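The folate habit worth starting before the test turns positive
By Emiliano Lorente

Ask a room of midwives what they wish every couple knew and folate comes up within a minute. It's a plain old B vitamin, it costs pennies, and it does something rather wonderful: it helps a baby's spine and brain form properly in the very first weeks, often before the mother knows she's pregnant.

That early timing is the whole trick. The tube that becomes the spinal cord closes within the first month or so, which is why the usual advice is a daily tablet of 400 micrograms of folic acid from the time you start trying until 12 weeks. Some women need a much higher dose on prescription, including those with diabetes or a family history of spina bifida, so do have that chat with your GP.
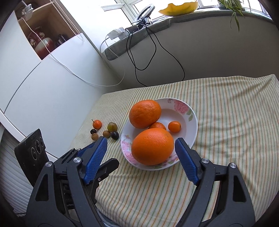 Two large oranges and two mandarins on a flowered plate.

Food plays its part too, and I love this bit! Spinach, broccoli, chickpeas, black-eyed beans and fortified cereals all bring folate to the table, and oranges add a little more. Steam your greens instead of boiling them, as the vitamin slips away into the water. Go easy on liver though - it's rich in folate but carries too much vitamin A for pregnancy.

Food alone rarely gets you to the level advised before conception, so keep taking the tablet even if you eat like a champion.
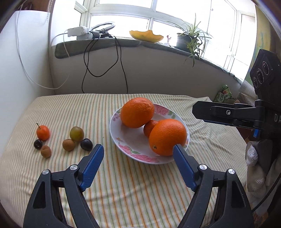 Citrus fruit gives you folate along with its vitamin C.

If you've only just found out and haven't taken any, start today and carry on to week 12. Mine lived beside the kettle when my wife and I were trying - well, hers did, and I was in charge of reminders. We missed very few.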